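Iron and your blood test: news from the Restitz Day Surgery Unit
14/04/2025

Many patients ask us why they must give blood so early before a planned operation. The main reason is iron. When the iron level is low, the body makes fewer red cells, and after surgery a person can feel tired for a long time. If we learn it early, we can still treat it.

From June, the blood test will be done 6 weeks before the operation date, and no longer three. You will receive a letter with the time and the room. The visit takes around 15 minutes. You may eat and drink as usual, but please bring a list of all your medicines, also the ones you buy without a prescription. 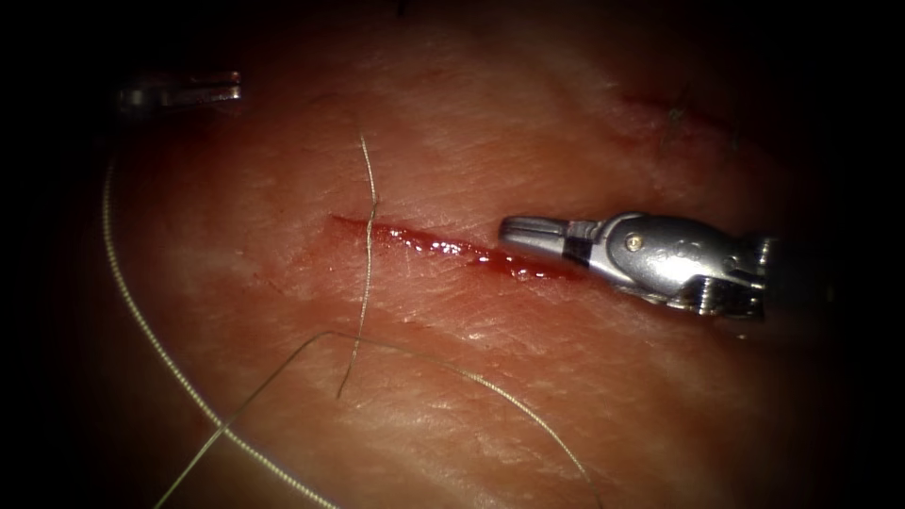
If your result is low, the nurse will call you by phone. Most people get tablets first. Please do not take them together with tea, coffee or milk, and leave some time between the tablet and these drinks. Dark stools are common with iron tablets and are no cause for worry. Stomach pain or constipation you should tell us about, so that we can change the dose.

Patients over 60 who live alone can ask for a home visit instead. For the Filtley side of the river, this service is arranged through the Deng clinic, and the phone number is on your letter.

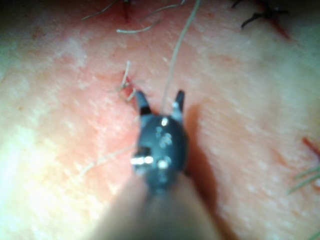
Please do not start iron by yourself before the test. It can change the result, and some people have too much iron already. Questions can be left at the front desk or sent to me by the internal mail of the unit.

Montri Intarasuk
Pre-operative nurse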